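Jalville mesh office chair, black

Office seating / Refurbished / Jalville

Condition: refurbished, tested
Color: black, mesh back black and white
Pickup or delivery

The Jalville is a chair for people who sit many hours and do not like a warm back. We receive this model from offices that move or close, and we prepare each chair in our workshop before it goes on sale. It is one of the chairs customers ask us for by name, often because they had one in an old job and want the same at home.

When a Jalville arrives, we take the seat off, clean the mesh with a soft brush and mild soap, and check the pivots of the back on both sides. Worn casters are replaced. The gas lift is tested with a person of 100 kg sitting on it, up and down, and then the chair stays loaded for 60 minutes. If it sinks, the lift is changed. Small scratches on the plastic we leave as they are – the price already counts with them.

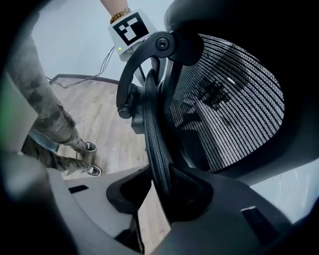

Text: Brenda Painemal
Workshop: Gervasio Insaurralde
Updated in May

The back is a rounded panel of tightly woven mesh with horizontal ribs. A curved black plastic arm goes along the side of it and comes down toward the seat, with a round pivot near the top. Below the panel there is a padded band for the lumbar zone. The mesh gives a little when you lean on it, and the band stays more firm, so you feel the support low in the back first. Some persons need two or three days to get used to this.

Adjustments

The seat height is changed with the lever on the right side. Pull it up while you sit to go down, and take your weight off the chair to go up. The tension of the back is changed with the knob under the seat. Turn it slowly, because the first turns seem to do nothing. The armrests are sold separately and can be mounted later with the same screws.

Floors

We deliver with soft casters, good for wood and tile. If you have thick carpet, please write it in the order and we put the hard ones for the same price.

Care

Vacuum the mesh with the brush nozzle. For stains use water and a drop of dish soap, then let it dry in the shade. Do not use bleach or alcohol on the mesh or on the padded band. Once a year, tighten the bolts of the back by hand with the key that comes in the bag – please do not use an electric driver, the thread is in plastic.

Delivery and warranty

The chair is delivered assembled in the city. Outside the city it goes in a box in 2 parts, back and seat, and you need only the key from the bag. Warranty is 3 months for the mechanism and the gas lift. The mesh is covered only if it tears at the seam.

For orders of more than one chair, ask for Oriana Aravena in sales. Matching footrests from Skisier are listed under Accessories.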